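Feb 9, 2023
Workshop notebook, Bridcombe - waterproofing wax, batch work

Picked up from where Esperanza left off. Her notes stop at the second melt, and the tins on the shelf only had initials on the lids, so the first half hour went on working out which was which. Going by weight and color, the darker one is the Nimri beeswax blend and the paler one is the Leteck. Both are relabeled now. Please write the full name and the melt number on the side of the tin as well as the lid, because the lids get swapped.

What we want is a wax dressing for cotton canvas that goes on warm, doesn't crack when the cloth is folded, and doesn't stay tacky. The Salitz order is for aprons and tool rolls, so folding matters more than standing rain. Raed thinks we are overdoing the beeswax. I think he is probably right but wanted to see it on cloth first.

Melted 300 g of the Nimri blend in the double boiler, low heat, lid off. It went clear faster than last time. Added the linseed oil in two pours and stirred until there were no streaks. Brushed it onto the first canvas panel with the wide brush, working with the warp, then went over it with the heat gun at the low setting. The cloth took it evenly except along one selvage, where the weave is tighter and the wax sat on top. Scraped that back and warmed it again.

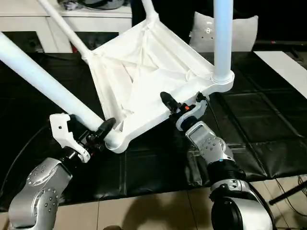
The second panel got the Leteck blend, same amounts, same brush after cleaning. This one drags. It starts to set on the bristles before it reaches the cloth and you end up pushing small lumps about. Turning the boiler up helped a little but then it began to smell scorched, so I turned it down again and worked in smaller sections. Took a good deal longer than the first panel.

Fold test after cooling: folded each panel in half, pressed the crease under the flat iron plate (cold), left it while I had lunch, opened it out. The Nimri panel has a pale line at the crease that rubs out with a thumb. The Leteck panel has a white line that does not rub out, and flakes came off on the bench. Did the fold again in the other direction with the same result. I would not send the Leteck out on anything that gets rolled up.

Water test was the usual, a spoonful in a dished area, left until the end of the afternoon. Neither panel was damp on the back. There is some darkening on the face of the Nimri panel under where the water sat. Mariama says the August batch did the same and it went away in a day or so. Will check.

Cloth note: we are now on roll 1599. It is a bit stiffer than the last roll and I suspect there is more size left in it. Elie washed a strip hot and hung it up. If the washed strip takes wax better at the selvage then we should wash everything before cutting, which nobody will enjoy.

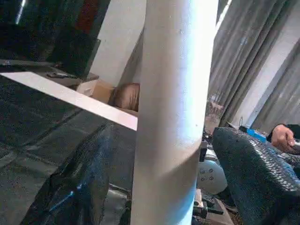

Tackiness: pressed a sheet of newsprint on each panel with the iron plate on top. Nimri left a faint gray print on the cloth, Leteck left none. So the softer one folds well and picks up dirt, and the harder one stays clean and cracks. Tamer suggested a mix of the two with less oil. I have written up a trial for that on the next page, starting at half and half.

Stock: 116 tins empty and clean in the cupboard, enough for Salitz. Linseed oil is down to 2 cans. The wide brush is shedding and wants replacing before the next run, as I picked bristles out of both panels.

To do
Look at the Nimri panel for the dark patch
Wax Elie's washed strip, selvage first
Half and half trial, small melt only
Ask Raed what oil ratio he had in mind
Scorched smell - check the boiler thermometer against the spare one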